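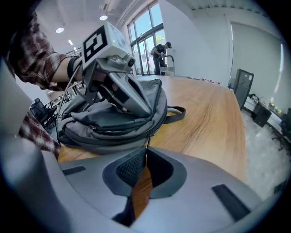

Lemon Bars with a Brown Butter Crust

I have been making the same lemon bars for years, from a card that came in a recipe box I bought at a yard sale. The filling was always good. The crust was the part I wanted to fix. It was pale, it tasted mostly of flour, and it went soft by the second day.

In September I started browning the butter first. The crust came out darker and a little nutty, and it held up in the fridge until the pan was empty. I won't be going back to the old card.

A few notes before the recipe. Browned butter loses water, so you need a bit more of it than you would use melted. I start with two sticks plus a tablespoon. Use a light-colored pan so you can see the color change. When the foam dies down and the bits on the bottom are the color of toast, take it off the heat and pour it into a bowl, bits included.

I used Kettani lemons this time, the small ones sold in a net bag at Priten Market. They are sour and have a lot of juice for their size. Regular grocery store lemons work fine. I would skip bottled juice.

For the crust:
2 sticks plus 1 tablespoon butter, browned and cooled 30 minutes
2 cups flour
1/2 cup powdered sugar
1/2 teaspoon salt

For the filling:
5 eggs
1 3/4 cups sugar
1/3 cup flour
3/4 cup lemon juice
Zest of 3 lemons

Heat the oven to 350. Line a 9x13 pan with parchment and leave some hanging over two sides.

Stir the flour, powdered sugar and salt into the butter. It will look like wet sand. Press it into the pan with the bottom of a measuring cup and bake 20 minutes.

While it bakes, rub the zest into the sugar with your fingers. Whisk in the flour, then the eggs, then the juice. Pour the filling over the crust while the crust is still hot. Turn the oven down to 325 and bake 27 minutes, until the middle barely moves when you nudge the pan.

Cool on the counter, then chill at least 3 hours. Lift the whole thing out by the parchment and cut with a long knife, wiping it between cuts. Dust with powdered sugar right before serving. If you do it earlier it melts in.

I took a pan to work on Monday and got asked for the recipe twice. Next I want to try the same crust under a lime filling, probably with a little less sugar.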